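Talking shelves with Muthoni Ndung'u

I love other people's storage. Give me a pantry, a tool shed, a drawer of batteries, and I'm happy for an hour. So when a friend told me I had to meet Muthoni Ndung'u, who looks after the stockroom at Akden, I wrote to her that same evening, and in June she gave me a chair, a cup of very strong tea and most of her morning.

She started in a fabric store, which surprised me. "I cut cloth for three years," she says. "You learn to look at a thing before you pick it up. Which way does the rib run, where will it fold, is there a thick side." She still talks like that, even about metal.

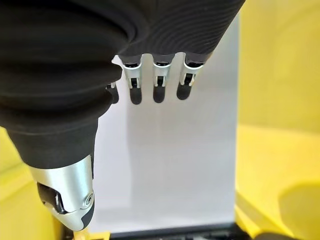
My own linen closet is a disgrace, and I told her so, mostly because I wanted to be forgiven (I wasn't). Muthoni's complaint about people like me is that we shove soft things in wherever there's a gap and then wonder why we can't find them. Dark cloth is her favorite example. Black fabric with those fine ribs running across it makes big rounded folds, and against a pale background you see every one of them, which is how she likes to check it over. "Put black on black and you've lost it. I've seen people hunt for a black shoe on a dark shelf with a flashlight! So I asked for yellow."

And she got yellow! Such a cheerful, school bus sort of yellow. The shelves had been gray when she came, and she had two arguments about it with Faraji Langat, who does the ordering and wanted to keep them gray on the grounds that gray was already paid for. They're good friends. He now claims the color was his idea.
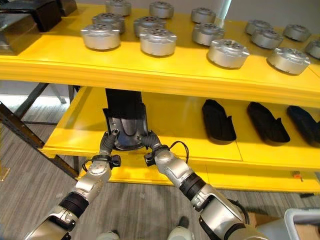 I asked her how she decides what goes where, expecting some big system with codes and a binder. There is a binder, and she bought 300 labels for it in her first month, but she laughed when I brought it up. "The binder is for Faraji. I go by weight and by noise." Noise? "Metal parts, if they touch, you hear it. I give them some room and I keep them in rows, but loose rows. A perfect row takes all morning and then someone needs one from the back."

The shoes and other fabric things live on the lower shelf, toes to the back, so the heels are what you meet first. I'd have done it the other way around for looks. Muthoni shook her head at me. "You take a shoe by the heel. Try it at home." (I did. She's right, and my hallway has been rearranged.)

We got onto plastic after that, and this is where she really warmed up. She has a soft spot for anything yellow you can half see through, with the walls and panels showing inside. "It's like holding a lamp," she says. 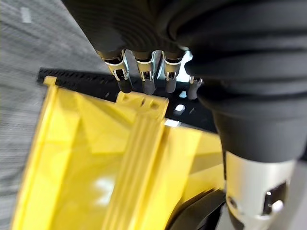

On boxes, and knowing when to stop

Cardboard is the part of the job she thinks people get wrong the most. She likes a plain box, closed flat on top, and she doesn't like it sitting around after it's been emptied. "An empty box fills up. You turn your back and it has a charger in it, and somebody's gloves."
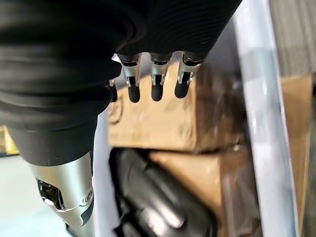
Faraji stuck his head in at this point to say that he keeps boxes on purpose, good ones, because you never have the right size when something has to go out. Muthoni let him finish. Then she told me about the time he saved a whole stack of them behind a door and the door wouldn't open. He says it opened fine if you pushed.

I asked what I should do about my closet, now that I'd confessed. She wanted to know how many shelves, what was on the floor, and whether I could reach the top without a stool. I can't. "Then nothing you need goes up there. Start at the bottom, take out the soft things, lay them flat, and look at them in daylight." And if I get bored halfway? "Then you stop halfway, and half is tidy."

I've done the bottom shelf so far. There were four pillowcases down there that I don't remember buying.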